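About Kedance

Kedance began in Stestlow one January with a spare room, a second-hand iron and a great many bags of clothes that friends had kept in the loft for far too long. We look after children's clothes between one family and the next, and we're still as fond of a really well folded T-shirt as we were in that first winter (perhaps a little fonder, if we're truthful!).

Everything that comes to us is washed, mended where it needs it, and then folded on a plain white table, where a stray thread or a faint mark has nowhere to hide. Little garments can be surprisingly awkward. The sleeves are short, the cloth is soft and slides about, and a hem that was straight a moment ago can wander off while you're busy with the shoulders.

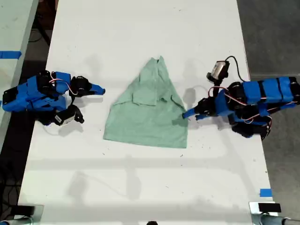 We like to smooth the body first and turn the sides in after that, and if a crease won't settle we open the whole thing out and begin again. Last year 2420 pieces went out to 302 families this way, almost 86 of them living outside Stestlow, and each parcel was wrapped in tissue with a card inside.

You're welcome to drop clothes off at our rooms on Kuhlmann Yard, or to send for one of our bags, which holds 25 small items quite comfortably. Please do up any poppers before you pack it.

Page last updated 25/09/2025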